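Notebook, item shop rotation tracker
Friday, late morning, May

Picked up where Pavithra left off on the "leaving tonight" notices. Her theory is that Edau puts a departure notice on a bundle whenever sales flatten, and that the bundle then comes back within weeks as if nothing happened. I want to believe it because it fits my mood about item shops, so I am trying to be careful.

Went through the log again. 367 notices since we began scraping the Edau shop page. Babak's script tags each one as a return or a no return, but it matches on bundle name only. The Lorkon armor set came back with one cape missing and a new name, and the script called it a new item. It is the same set. Fixed by hand for now, tagged "renamed" in the sheet. I don't trust the return rate until somebody goes through the rest the same way.

Pavithra's chart has 8 bundles on it. Eight! She picked them because they were the ones players were angry about, and players are angry about the ones that came back. Told her so. She agrees in principle and still wants to keep the chart on the wall.

Crescencio checked the countdown timers on two test accounts, one set to the east coast and one to the west. On the Astwood bundle the timers hit zero together, but the buy button on the second account stayed live for another 4 minutes. He calls it a grace period. Could as easily be a stale page. He didn't reload, so we don't know. Do it again with a reload every thirty seconds and write down the times as they happen, please, not after lunch.
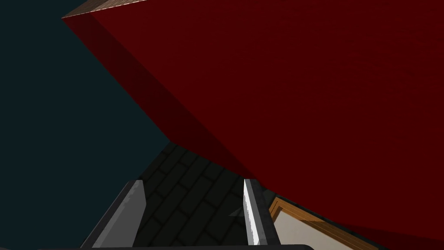

Lavanya sent over the forum thread where a player claims support told him the Tokgöz skins are "gone for good." No screenshot, no ticket number. Three people in the thread repeat it as fact. I have put it in the rumor column and it stays there until I see the message.

Also on Tokgöz: the price. The sheet says the bundle was discounted in its last two days. I looked at the saved pages and the crossed-out price never appeared on the shop before the sale. Either our scraper missed a week or the "old" price is made up. Thenmozhi thinks we missed a week. Possible, the server was down for part of the month, but she hasn't shown me which days.

To do
– Babak: match on item contents, then rerun everything
– Crescencio: timer test again, both accounts, with reloads
– Thenmozhi: list of scraper down days
– me: ask Pavithra for a random pick of bundles to set next to hers

Not writing anything up for the site until the rerun is in.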